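Stikari Support > Manuals > Wikent Control Box > Section 2

Home | Manuals | Spare Parts | Contact

2. Fitting the push button

This section covers the start button on the Wikent control box, order no. 1530. The stop button is fitted the same way and has its own wiring page.

CAUTION: Disconnect the supply and lock it off before opening the box.

1. Remove the lid screws and set the lid aside.
2. Lay the switch on its side on a clean, flat surface. Check the cap and the ring for cracks.
3. Separate the contact housing from the button. Keep the housing with its own button if you are fitting more than one.
4. Pass the button through the hole from the outside of the lid. The seal must sit flat against the lid.
5. Tighten the nut from the inside by hand, then give it up to 2 quarter turns with the Cropper wrench. Do not use pliers.
6. Push the contact housing back on until it clicks.

Note: If the housing does not click, take it off and turn it half a turn. Do not force it.

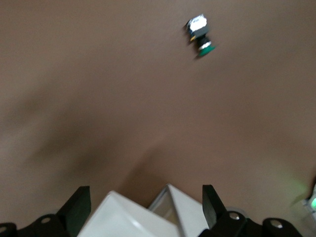

Push-button switch with green cap, resting on its side. Contact housing at the rear, ring next to the cap.

7. Connect the 2 wires as shown on the wiring page and pull each one lightly to test it.
8. Refit the lid. Press the button several times. It should return freely.

Older Brurix boxes need the adapter ring. See Spare Parts.

Revised 9/12/26

© Stikari | Contact support | Back to top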